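4.2 Where the label sits, and why folders care

When I started this part of the study I figured the interesting stuff would be sleeves. Everybody complains about sleeves! But once I had gone through the diaries and sat with people while they worked through their laundry, the thing that kept coming up was much smaller. It was the tag. People use the label at the neck as a kind of handle for their eyes. They dig around in a heap of fabric, they find the tag, and from there they know which way is up, which side is the back, and where the shoulders ought to be.

As described in Section 3, the diary set has 2548 entries from 85 households, collected in May with the Rolora form (one entry per load, free text, no word limit). I read all of them myself, some of them on the bus, and I marked every entry where the writer said something about how they got a shirt the right way around before folding it. That gave me 729 entries to work with. I want to be upfront that I was the only reader for this pass, so the groupings below are mine and somebody else might well cut them differently.

The biggest group is what I ended up calling "tag first" folding. The writers in this group pick up a shirt by whatever part is closest, give it a shake or drop it on the table, and then hunt for the label before doing anything else. One wrote, "I can't start until I've seen the tag, even if it's obviously a T-shirt and obviously the front." Another keeps a few shirts with printed neck labels at the bottom of the stack (they're harder to find by feel) and leaves them for last. A third cuts every tag out the day the shirt comes home, and then complains for most of a page that she can't tell the front from the back on her plain ones. I love that entry.

The second group goes by a mark on the outside, usually a chest logo or some embroidery. I had expected this to be a lot quicker than looking for a tag, and for flat shirts on a clear table I still think it probably is. The trouble is that shirts hardly ever land flat. A logo that you'd spot from across the room on a person can end up tucked in a fold or pushed around to the side of the bundle, and then it tells you very little about where the collar went. Dark fabric makes all of this worse. The folds go nearly black, the edges run together, and a small light patch may be the only thing your eye can hold on to.
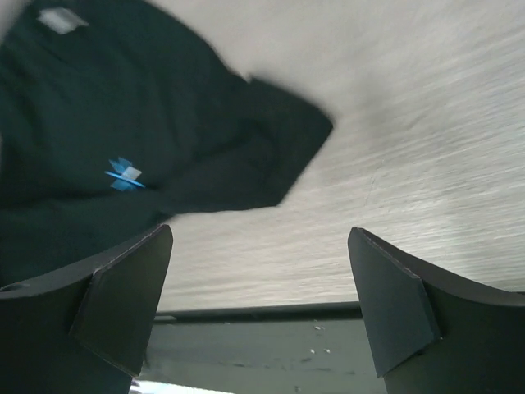
Figure 3. Dark green fabric, bunched, with a small pale label and a blue and white emblem both showing.

I picked Figure 3 for this section because it has both kinds of mark on one piece of cloth. The label can't be read, but for my purposes that hardly matters. Going by the diaries, almost no one reads a tag while folding. They look for a pale rectangle and they look at how it's tilted. The emblem is the brighter of the two against that green, and it's the one my eye goes to first every time. What I can't do from the fabric alone is say for sure which part of the garment I'm looking at. There's a rounded contour that could pass for a shoulder, and a squared flap sticking out to the right that could be any number of things, and I went back and forth on it more than I'd like to admit.

That back and forth is pretty much what the diary writers describe. They make a guess from the outline, check it against a mark, and if the two don't agree they pick the whole thing up and start over. Several of them have a word for the restart. My favorite is "re-flopping," which I've used in my notes ever since and which I'm going to use here too, with apologies to the reviewers. Re-flopping comes up most often with dark shirts, with soft knits that won't hold an edge, and with anything that came out of the wash inside out. On inside-out shirts the neck tag is suddenly on the outside and easy to find, but it points people to the wrong conclusion, and a fair number of entries describe folding the shirt all the way before noticing.

The older Zawadzka scheme, which I used for sorting in my pilot, treats tags and logos as one category called "surface marks." I tried to stick with it and gave up. A neck tag says something about the structure of the shirt, because it's nearly always at the center back. A logo only says "this is the outside, and probably the front," and for some work shirts and team shirts even that much is wrong. So from here on I keep the two apart, and the counts in Table 5 follow the split version. Readers who want the combined figures can add the two columns together.

One loose end. I capped the diary entries at 2000 characters when I moved them over to the coding sheet, and a handful of long ones lost their last few lines. I went back to the original forms for those, so the quotes in this section come from the full text. Towels and sheets, which have tags too but get treated very differently, are in Section 4.3.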